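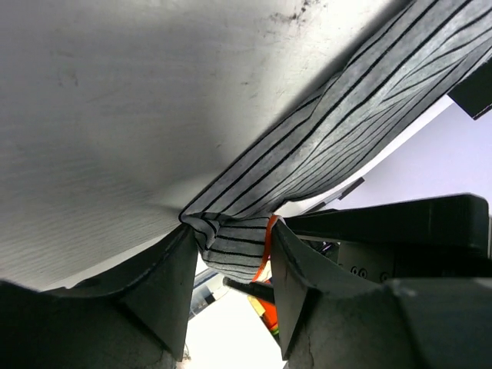 # Chapter 7: Cloths, Surfaces and the Daily Wipe-down

In the last chapter we looked at washing-up and the order in which it is done. We now turn to the part of kitchen work that takes up more of the day than any other, though it rarely appears on a rota. A cloth is picked up, used on something flat, and put down again. In a busy kitchen this happens all through the shift, and the state of the cloth decides the state of the surface.

By the end of the chapter you should be able to:

- choose a cloth for a given surface and a given mark
- fold a cloth so that each face is used once
- tell a smudge from a stain, and a stain from damage
- set up a simple system for changing and washing cloths

## 7.1 A morning at Lemeten

Lemeten is a canteen serving 100 lunches a day. When Danica Lukáč took over as kitchen supervisor in October, the cloths were kept in one drawer, and staff took whichever came to hand. The same cloth might go over a worktop, a fridge door and a table leg before anyone thought of changing it. The surfaces were wiped often, but there were grey marks on the pale ones by mid-morning.

Lukáč's first step was to sort the drawer. She kept 18 striped cotton cloths for worktops and doors, moved the plain ones to the dining room, and threw out anything with a hole in it. She then asked each person to start at 7 a.m. with a clean cloth and to change it after the breakfast service, whether it looked dirty or not.

Her assistant, Eliseo Barajas, objected at first that this would double the washing. It did add one load a day. The afternoon scrub, on the other hand, came down to 20 minutes, and the extra load stayed.

We shall return to Lemeten in section 7.5, where its washing records are set out in full.

## 7.2 Why a bunched cloth works badly

Most people pick up a cloth by the middle and wipe with whatever part hangs down. The cloth gathers into a lump, and only the high points of the folds touch the surface. These small areas fill with dirt quickly and then begin to leave it behind as streaks. The rest of the cloth stays clean and does nothing.

A bunched cloth does have its uses. It reaches into a corner, and it can be pressed hard against a single spot of dried food. For anything wide and flat, fold it in half and in half again, and keep your hand open on top. You then have a flat pad with two outer faces, and can refold it to bring out clean ones.

Stripes can help here. If the lines run straight across the pad, the cloth is lying flat. If they bend or close up, it has twisted and should be shaken out and folded again.

**Key terms:** *pad* — a cloth folded for flat wiping; *face* — any side of the pad that can be turned outwards; *smudge* — a mark lying on top of a surface, which a damp cloth will lift.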